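木地板靠墙一圈的打扫与电线收拾办法

房间中间的地板一般不难打理,扫一遍、拖一遍就过去了。费事的是靠墙那一圈:踢脚线上沿积灰,墙角堆毛絮,插座下面拖着电线,桌子底下又不好伸手。下面把这几处分开来写,顺序就是平时干活的顺序,从上往下,从里往外。

一、先备齐东西

不需要专门去买什么。旧毛巾裁成小块,大概巴掌大,多备几块,脏了就换。软毛刷一把,旧牙刷也行,但刷毛炸开的不要用,容易在木头上留划痕。吸尘器配扁嘴和带毛的圆刷头。另外准备魔术贴扎带、几个线夹、一小卷纸胶带和一支铅笔。

水桶用两只,一只放清水,一只放加了清洁剂的水。我家用的是一种叫Irkier的中性地板清洁剂,别的牌子只要标明中性、适用于木地板就可以。含蜡的、含漂白成分的、气味很冲的厨房去油剂都不要往木地板上用。

二、电线先处理,地板后处理

很多人是先拖地,再蹲下来理线,结果线上的灰又落一地,白拖。应该倒过来。

动手之前先把连着的电器关掉,拔下插头。拔的时候捏住插头本身,不要拽线。插头拔下来以后,从插头一端顺着往另一端捋,用微潮的布包住电线,一段一段擦过去。布要拧到不滴水。插头的金属脚不要碰水,有灰就用干布擦。

擦完检查外皮。有裂口、压扁、变硬或者摸上去发黏的,整根换掉,不要缠胶布接着用。插头附近发黄、有焦味的也一样,而且插座要请电工来看,在那之前不要再插任何东西。

多出来的线怎么收,有几种做法:

细线、低功率的,比如台灯线、充电线,可以来回折成长条,中间用魔术贴扎带松松扎一道。扎到能塞进一根手指的程度就够了。

功率大的,比如取暖器、电熨斗,用的时候线要完全放开,不能盘着用,盘紧了会发热。用完拔掉,等线凉了再收。

网线、天线一类不要折死弯,绕成大圈挂起来,圈的直径比碗口大一些比较稳妥。

如果线已经缠成一团,别拉线头。把整团放在桌上或者床上,轻轻抖松,从外圈开始一圈一圈往外退。实在解不开的地方,多半是线头从圈里穿过两次,找到线头往回穿就开了。

三、线沿墙走,不要横在半空

插座位置高、线又细的时候,线常常从插座上垂下来,斜着搭在墙上,剩下的一截团在旁边。时间一长墙上会蹭出一道灰印,路过也容易勾到。

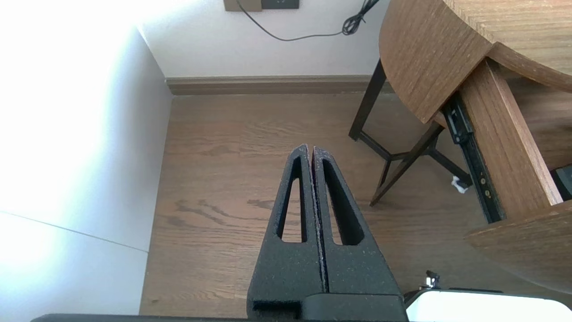 木地板、踢脚线与墙面交接处,墙上一根黑色细线从插座拉向右侧,末端缠成一团。

改法是先让线从插座竖直往下,走到踢脚线上沿,再沿着踢脚线横着走到用电的地方。拐弯处留一点弧度,不要折成直角。先用纸胶带把线临时贴好,插上试用几天,长度和位置都合适了,再换成线夹。

线夹有钉的和粘的两种。租房用粘的,墙面要先用酒精擦过,晾干再贴,贴完过一天再挂线。刷了乳胶漆的墙,粘得太牢撕下来会带下墙皮,所以尽量把线夹粘在踢脚线上,不要粘在墙上。木踢脚线表面光滑,粘得住,以后撕下来用吹风机低温档吹一会儿,慢慢揭,残胶用食用油擦掉,再用清洁剂水擦一遍。

钉的线夹不要在插座正上方和正下方下钉,墙里的暗线通常就从那两个方向走。

线如果要从桌子后面过,先把桌子挪开再固定,固定好再把桌子推回去。桌腿不能压在线上。

四、踢脚线

踢脚线的灰主要在上沿那条窄边上。吸尘器装带毛的圆刷头,贴着上沿慢慢走一遍,再用潮布包住手指擦第二遍。直接用湿布擦厚灰会擦成泥,塞进墙和踢脚线之间的缝里,更难弄。

已经有泥的缝,用牙签包一层薄布,沾一点清洁剂水,顺着缝的方向推。推出来的脏东西马上擦掉。

木踢脚线上的黑鞋印,用白橡皮擦,多数擦得掉。擦不掉的,布上蘸一点清洁剂水,打小圈擦,再用干布收干。不要用纳米海绵,那种海绵有磨砂作用,漆面擦久了会发乌,对着光看一块亮一块暗。

踢脚线和墙之间如果开了缝,缝窄的可以用水性填缝膏补。先在缝的上下各贴一条纸胶带,挤上膏,用沾湿的手指抹平,趁没干就把胶带揭掉。缝宽或者踢脚线整条松动,要先重新固定,光补膏撑不了多久。

五、浅色墙的下半截

白墙靠近地面的部分最容易脏,扫帚碰的、鞋尖蹭的、拖把甩的水点都在那里。先用干的软毛刷从上往下扫一遍,再看剩下什么。

水点印用潮布轻轻按,不要来回搓。蹭痕先试橡皮。铅笔印也用橡皮。油印可以敷一点滑石粉,过几个小时刷掉,颜色浅了再敷一次。

擦之前找个家具挡住的地方试一下。老式的哑光墙漆遇水会掉粉,布上沾了白就说明不能用水,只能干刷。掉粉不严重的地方也不要反复去擦。

墙上如果有一条细细的接缝线或者裂线,拿铅笔在两头轻轻点个记号,写上日期,隔几个月再看。没有变长就不用管,等下次刷墙的时候一起补。变长了或者变宽了,就该请人来看。

六、木地板

木纹深的地板有个麻烦,就是分不清哪些是纹路,哪些是脏。办法是侧着看:蹲下来,让窗户的光从对面照过来,脏印会反光或者发雾,木纹不会。用手指肚摸也摸得出来,脏印多半发涩。

扫地和吸尘都顺着板子的长边走。吸尘器的滚刷要关掉,或者换成硬地板用的刷头。靠踢脚线的一条用扁嘴再走一遍。

拖地的布拧到提起来不滴水,一次只拖一小片,拖完看着它在一两分钟里干掉再往后退。如果几分钟后还有水光,就是布太湿。板缝进水,时间久了边会翘。

清洁剂的用量按瓶子上写的来,宁少勿多。放多了地上会留一层膜,踩上去黏脚,灰反而沾得更快。已经有膜的,用清水拧干的布拖两三遍,每遍都换水。

几种常见的印子:

蜡油或口香糖,用塑料袋包冰块压上去,冻硬了用旧卡片平着推掉。

杯子留下的白圈,等两天看它会不会自己退。不退再用软布沾一点家具油,顺着木纹擦。

家具拖出来的浅划痕,用颜色相近的修补蜡笔填,颜色先选浅的,不够再加深,选深了很难往回改。

深色的水渍如果已经渗到木头里面,擦是擦不掉的,要打磨重新上漆。先别急着用强力清洁剂,会把周围的颜色一起带走。

七、圆边木桌和桌子下面

圆边的桌子靠墙放,桌边和墙之间总会留出两个三角形的空当,灰和小东西都往那里掉。大扫除的时候一定要把桌子挪出来。挪的时候两个人抬,不要推,推一次地板上就是一道。一个人干的话,每条桌腿下面垫一块厚毛巾,毛巾折两层,慢慢拉。

桌腿垫毛毡片。毛毡片用久了会嵌进沙粒,反而变成砂纸,每年翻过来检查一次,发硬的就换。Flamham卖的那种88片一包,大小都有,一包够整个屋子用。

带折板的桌子,合页那里要单独清理。把折板放平,用软毛刷刷出缝里的碎屑,再放下来擦背面。折板背面平时看不见,手常常从那里托,油印不少。合页发涩可以点一滴缝纫机油,活动几下,多余的油马上擦净,不要让它流到木头上。

桌面的弧边容易磨掉漆,擦的时候顺着弧走,不要横着来回。

八、多久做一次

靠墙一圈的吸尘,每周一次就够,养猫狗的人家隔两三天吸一次。踢脚线每月擦一遍。电线每季度拔下来擦一次、查一次。桌子挪开大扫除,一年两次,我自己放在年前和入夏。暖气停了以后木头会有些变化,可以在March也就是三月底看一遍板缝和踢脚线,有问题趁早补。

九、读者补充

Dzintra Juška来信说,她家插座离桌子远,富余的线太长,她在桌子背面拧了两个小木钩,把线绕在钩上,不落地也不上墙。这个办法适合细线。木钩要用短螺丝,先量一下桌板厚度,免得穿出来。

另一位读者问,踢脚线能不能打蜡。上过漆的不必打,蜡会粘灰。没上漆、只擦过木蜡油的,一年薄薄擦一次,擦完静置,再用干布把浮在表面的收掉。擦过油的布不要团起来扔进垃圾桶,有自燃的可能,摊平晾干或者浸水以后再扔。

更新于 1/26/26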